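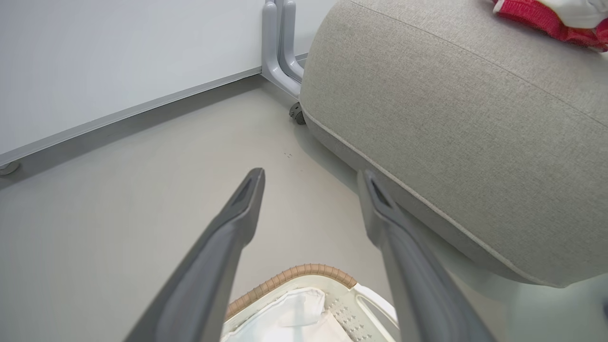 2020-03-22
Fastness project, wash trials on the Dalgate wool
Entered by Ingvar Thorlacius. Read and initialled by Brynhildur Mogensen.

Second round of washing completed on the madder and weld samples. The first round, done in February, is written up earlier in this book and should be read with the present entry, as the results do not agree and the method has been changed in two respects.

Method as followed. Each sample was cut from the same length of undyed Dalgate cloth, scoured, mordanted with alum and dyed in a single bath for each colour. Samples were weighed dry and grouped into lots of 200 g. Each lot was washed by hand in the enamel basin at 30 degrees, with Olard added at the strength given on the trial sheet, and left to soak before being pressed gently against the side of the basin. No lot was wrung. Rinsing was done in water of the same temperature, drawn beforehand and left to stand so that the wool was not shocked between one bath and the next.

Changes from the February method. First, the water was softened. The tap supply in this building is hard, and Brynhildur had suggested that the dull cast on the earlier madder samples was owing to the water and should not be put down to the dye. Second, a piece of white cotton was tacked to the back of every sample before washing, to show any transfer of colour. In February the cotton was merely placed in the basin, and it floated.

Madder. The colour held well. The shade after drying is close to the unwashed reference, a little browner when viewed at the north window and indistinguishable under the bench lamp. Staining on the cotton was slight and confined to the line of the tacking, where the needle holes appear to have carried colour through. The dull cast seen in February was absent. I am inclined to accept the explanation regarding the water, but one lot should be repeated in unsoftened water before it is treated as settled.

Weld. Less satisfactory. The yellow lost strength in the first soak and the bath was visibly coloured when it was poured off. I kept 800 mL of it in a stoppered jar on the lower shelf, labelled, for comparison with the next round. The loss was uneven, with paler areas along the fold. I believe the cloth was folded too tightly in the dye bath and that the fold never took the colour properly, in which case the fault is ours and the wash has only made it plain. Brynhildur does not agree. She considers that the alum was low for weld and points to the Thoroddsen recipe, which calls for a longer mordant and an overnight rest before dyeing. We have used the short mordant throughout. Her remark is recorded here at her request.

Handle of the cloth. Both colours came through softer than the reference, with no felting that I could detect by hand. One madder sample has drawn in along the selvedge. It was the last out of the rinse and may have been lifted by one corner while heavy with water. Samples are to be supported from beneath with the net when they are moved. I have added a line to the trial sheet to that effect.

Drying. Flat, on towels, away from the radiator. The towels were changed once. The weld samples were slower to dry than the madder, for which I can offer no reason.

Corrections to earlier pages. The Olard strength entered for the first weld lot in February is wrong, having been copied from the madder column. The correct figure is on the trial sheet. I have struck the error through and left it legible.

To be done:
- Repeat one madder lot in unsoftened water.
- Dye a fresh weld lot to the Thoroddsen recipe, with the full mordant and the overnight rest, opened out in the bath.
- Order alum. The present tub will not cover the next weld lot.
- Light exposure cards to be cut from both colours and mounted half covered. Card stock is in the plan drawer under the Dalgate invoices.

Note from B.M.: The reference samples should be kept in the dark when not in use. I found the weld reference lying on the sill. It has been returned to its envelope, and a second reference has been cut from the unexposed end in case the first has already shifted.

Contact: Fastness project workshop | Copyright Fastness 2020 | Back to top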